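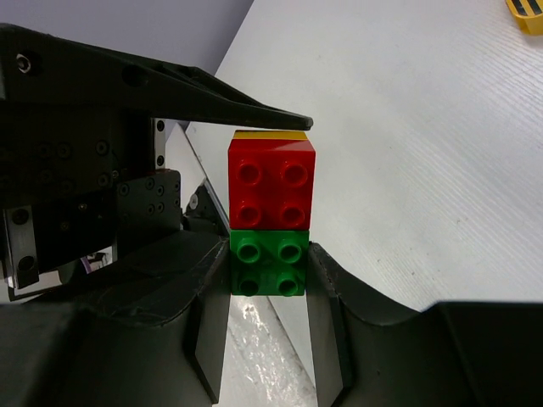 Red and green toy blocks.

Jondstead Residents' Association
Minutes of the January meeting, Tromden Hall, 7 p.m.

1. Previous minutes
Approved with one correction: under item 4, "gutter" should read "culvert."

2. Water main, Gavetti Lane
The contractor's report was read. The existing pipe is to be replaced from the pump house to the second hydrant, a length of 800 feet. Work will be done in two stages. Service will be shut off on a Saturday, 8 a.m. to 2 p.m., with notice on doors beforehand. A member asked whether the shutoff valve at the lower end still closes fully. Contractor to test and report.

3. Parking
Overnight parking on the north side of Tamura Road was discussed. Two proposals were put forward: permits, or a posted limit. Motion to adopt the posted limit carried. Signs to be ordered at a cost not to exceed $1003, including posts.

4. Hall rental
The deposit stays at $100. Keys are to be returned by noon the following day. The side door closer is leaking oil and will be replaced.

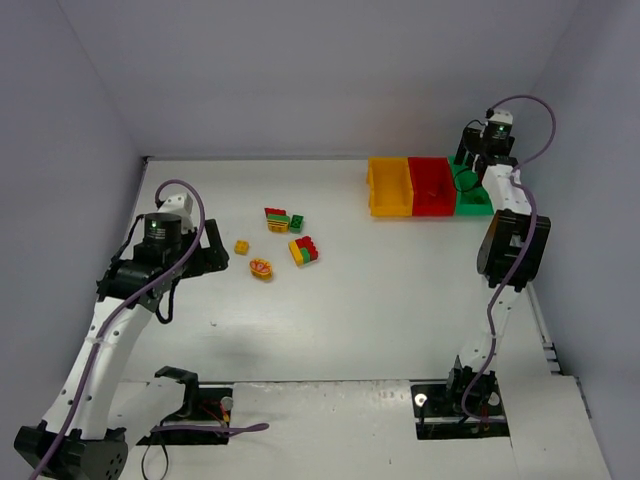
5. Drainage
Standing water was reported behind the lower garages. The culvert is nearly half blocked with silt. Quotes to be obtained for clearing. Tabled to next meeting.

6. Other business
None. Meeting adjourned at 8:25 p.m.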